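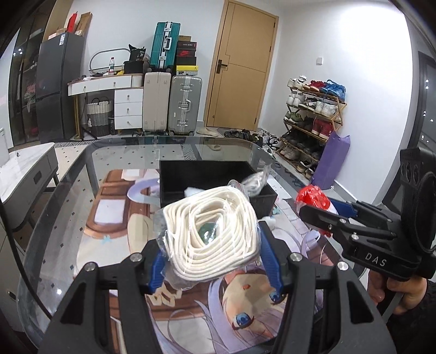
Sorting the box of odds and ends on Saturday morning. It has been the place where small things go when they have no other place, and I wanted it done before lunch. Most of it came out on to the glass table, on the big anime mat, so the glass wouldn't get scratched. First decision was the flat rope, cream-white, coiled up in its own clear bag. It stays in the bag. Every time I have taken rope out of a bag to "store it properly" I have ended up with a knot.

The box is a black one. I used to keep this stuff in a Tanberg drawer unit, which was fine until the runners went. Replacement runners were 55 quid. I took the drawers to the tip and kept the box.

Rules I set before starting, same as last time:
Anything in a sealed bag stays sealed.
Anything for colds and headaches goes together.
Anything I can't name goes in a dish by the door for a week, then out.

Small clear bags are the worst part of this job. You can't tell one from another once they are in a heap, so I stand them up along the side of the box with the opening at the top. A strip of masking tape on each with one word on it. "Screws" is enough. I used to write the size and where they came from and I never once read it.

Someone asked about labels last time. I use Fostport tape, the paper sort, and a pencil. Pen smudges on it. A roll is 80p at the market and lasts me a year.
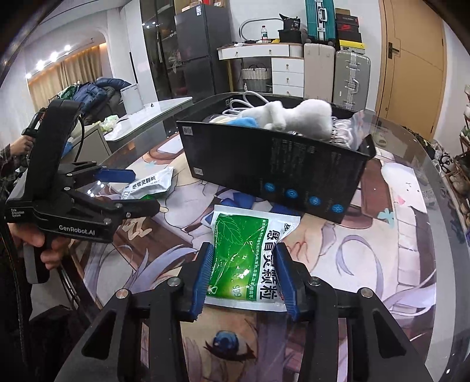
Cold remedies next. I keep the 999 sachets, the green ones with the leaf on, and they go in flat with the writing facing up. Before they go back I check the date on each one. Anything past its date goes in a paper bag for the chemist, who takes them back. Please don't put them down the sink.

There are two versions of the packet, one mostly green and one more silvery, with the same name on both. I put them in the one pile. If you keep English cold sachets as well, keep those in a separate bag, and don't take the two together without asking a pharmacist what is in each.

Cathal Ó Riain replied to say he keeps all his medicines in the kitchen cupboard over the kettle. I did that for years. It gets steamy up there and the paper boxes go soft. Mine live in the hall now, on the high shelf.

Order going back in: rope at the bottom, bags along the side, sachets on top where I can reach them at night without the big light on.

I did look at a Blöndal organiser with all the little compartments. It was 40 quid and too deep for my shelf by 3 cm. If anyone has the shallow one, tell me if the lid shuts with a torch in it.

Whole job took 55 minutes including the trip to the bin. The dish by the door has a key in it and a grey plastic clip. If you know what a Binov clip is for, let me know before next weekend.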